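Home News Programs Lending Venues Contact

Category: Community lending / Equipment notices

Revised play kitchen kit enters circulation at Alley branch

7/12/24

The Grirkura Toy and Equipment Library has released a revised tabletop kitchen kit for loan to playgroups, family day care providers and kindergartens. The kit is held at the Alley branch and replaces the boxed set withdrawn in October.

The earlier set was issued in a single deep carton with 100 loose items. Returns were slow to process, and staff recorded a high rate of mismatched crockery and missing small pieces. Under the new arrangement, play food, mugs and plates are divided between six lidded trays, each with a printed contents card fixed inside the lid. Borrowers may take one tray or the full kit on a single booking.

Contents were selected to support sorting by colour, matching of food to plate or mug, and simple breakfast and snack sequences. Fruit is supplied whole and in slices. Plates and mugs are in plain colours without printed characters, so that replacements can be sourced individually when a piece is damaged.

The library advises setting out the kit on a pale, uncluttered table at a height suited to the group. Large items should go down first, with the toaster oven at one end and the plate towards the rear edge. Mugs and fruit are then distributed across the remaining surface. Crowding reduces the usefulness of the sorting activities, and the supplied activity sheet recommends leaving clear space in front of the oven door.

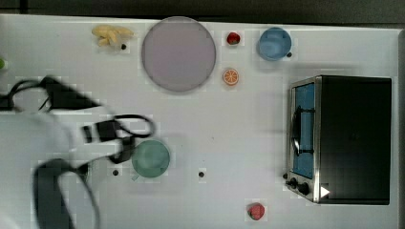
Bananas, strawberries and orange slices are classed as small items and are checked individually on return. Mugs are checked for chips at the rim and handle. Any toaster oven used alongside the kit must remain unplugged for the duration of the activity, and the cord should be secured behind the table.

Cleaning requirements are unchanged. Plastic pieces are to be washed in warm soapy water, rinsed and air dried before repacking. The dishwasher is not to be used, as heat has distorted several plates in past loans. Cleaning and repacking remain the responsibility of the borrower, and trays returned unwashed will attract a $5 fee.

The standard loan period is three weeks, with one renewal where no other booking is pending. Funding for the trays and replacement stock came from a Dewan small equipment grant of $2779. Bookings are made through the Tiditell catalogue under "home corner". Current members do not need to re-register.

Tags: play kitchen, pretend food, loans, early learning

Contact us | Copyright Grirkura Toy and Equipment Library | Back to top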